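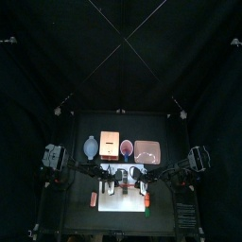
Fig. 1. Pale blue bowl at the left end of the row.

Section 3: Getting Your Plikerow Tarot Deck Ready

New deck day is the best day! Set aside an evening for this, put some music on if you like, and take your time with the cards before you ask them anything.

1. Take the cards out of the wrapper and look at every one, face up. Say hello to the ones you like (and the ones that make you nervous, the Tower is a sweetheart once you know it).

2. Put the cards in order by suit. Set the two blank cards aside. They're spares, and Dela Arthur, who painted the deck, loves it when people draw their own.

3. Knock on the top of the deck three times with your knuckles. This clears out whatever the cards picked up on the way to you.

Note: If knocking feels silly, breathe out slowly over the deck. Both work beautifully.
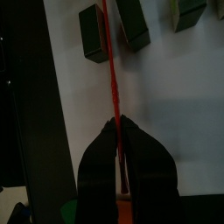
4. Shuffle until you feel like stopping. Overhand is fine. Some cards will land upside down, and we read those too, see Section 5.

Caution: No riffle shuffling for the first month. The gilt edges are soft when new and they will flake onto your clothes.

5. Ask the deck to introduce itself. Draw one card for what it's good at and one for what it wants from you. Kwok-wai Tsao got the Hermit and the Three of Cups on his first try and still talks about it!

6. Write both cards down in the Rirkum journal that came in the box, or in the online version, which holds up to 2000 readings.
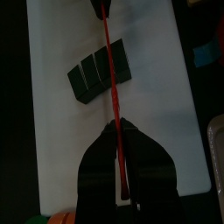

Fig. 2. Red cable running along the white board.

7. Wrap the deck in its cloth and sleep with it near your bed for one night. Under the pillow is traditional, but the corners will bend, so a nightstand is better.

Caution: Keep incense and candles well away from the cloth.

If a card goes missing, check the lid of the box first. They love to hide under the paper lining. For the Ackroyd spread, go on to Section 4.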